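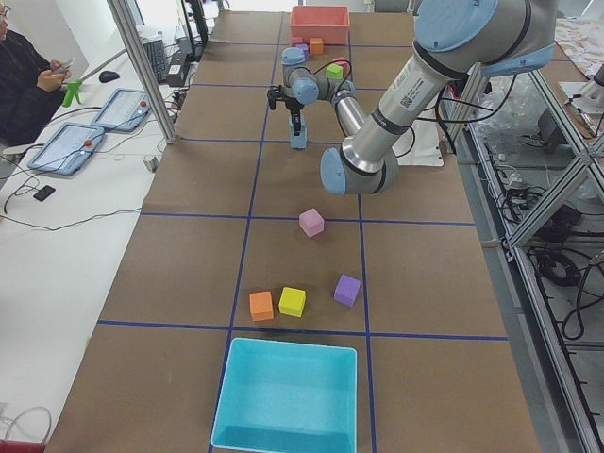 Why bother with a tape grid when the software already knows where the arm is, a reader asked under the last section. Couldn't you just toss the cubes on the table and start?

You could! I did it that way for most of November and I spent more time hunting for my own mistakes than running the thing. The software knows where the arm is. It has no idea where I put the orange cube ten seconds ago, and without lines on the table I didn't either.

Section 8. Laying out the table and doing the first pick

Last changed April 5, 2020

This section takes you from a bare table to a first slow pick and place with foam cubes. I'm assuming your arm is bolted down, the gripper is on, and you've been through the stop tests in the section before this one. If you skipped the stop tests, go back and do them. I'll wait.

What you need

Brown paper, enough to cover the table
Dark blue tape
Foam cubes in a few colors
Plastic bins, one for each end of the table (ours are cyan and salmon-red)
A long straightedge
The Lorden control program, already talking to the arm

Covering and taping

1. Park the arm well up out of the way and switch the drive power off. Off means off, not paused.

2. Roll the paper down the full length of the table and pull it flat. Tape the long sides first, then the ends. If you get a bubble in the middle, peel one end and pull again – don't try to push it out with your hand, it just wanders down to the other end.

3. Mark the grid in pencil with the straightedge before any tape goes down. I make the cells big rectangles. My first try at the Elonham workshop had cells so small that a cube dropped a little crooked landed in its neighbor, and I had to tear up the whole sheet (blue tape takes the top layer of the paper with it, every time).

4. Lay the long strips first, then the short ones across. Press down the crossings with your thumbnail.

Note: the tape isn't a measuring tool. It's there so that a human can say "middle cell, nearest row" and another human can reach for the right place. The positions the arm uses come from step 7.

Bins and cubes

5. Put a bin at each end of the table, open side up. Ours sits a bit over the near edge of the last cell, and that's fine as long as you don't nudge it later. If you're a nudger, tape the bottom.

6. Scatter a few cubes in one cell. Leave some of them crooked. I know it's tempting to square everything up nicely, but then your first session teaches you nothing about how the fingers behave on a turned cube. Leave room for both fingers to come down, though. Cubes sitting side by side make a harder pick, so choose a loner for your first try.

Caution: clear anything that isn't part of the job out of the arm's reach before power goes back on. Rags and loose paper are the worst for this. I've put a sheet of paper down "just for a second" more often than I'd like to admit, and a low elbow can sweep up a surprising amount.

Teaching the points

7. Power on, speed at the lowest setting. Jog the gripper until it points straight down over the cube you picked, well above it, and save that as your approach point. In Lorden it's the Save Point button under the Figueroa tab (Figueroa is just what we called this project; yours will have your own project name there).

8. Lower the open gripper in small jogs until the fingers are on either side of the cube and clear of the paper. Save that as the grip point. Watch the elbow as well as the fingers! On our arm the elbow hangs low over the table when the forearm folds back, and all my near misses have been there, behind where I was looking.

9. Close the gripper gently. Foam forgives a lot, but if the cube is pinched into an hourglass, back off the force.

10. Jog straight up, then across to a free cell, and save a release point there. Skip the bins until you can do this a few times running. The rims add a whole extra way to bump into something.

11. Play the points back in order at low speed, with one hand at the red stop button the entire time.

Caution: we keep two pendants flat on the side table, and the rule in our shop is that you say out loud which one you're using before you touch it. Make up your own rule if you like, but have one. And hands stay outside the table edge while the drives are on, even for a cube that has rolled somewhere annoying.

If it goes wrong

The cube spins when the fingers close: your grip point is off center, or the cube is turned. Redo step 8 and turn the wrist to match it.

The fingers scrape the paper: raise the grip point 2 mm and try again.

Everything is off by the same amount: somebody leaned on the table. Hilgate has a long thread on re-zeroing a table, and post 3,479 is the one with the method I use – the ones before it are mostly arguing about table legs.

Save the point file under a new name before you close Lorden. Section 9 starts from that file and moves on to the bins.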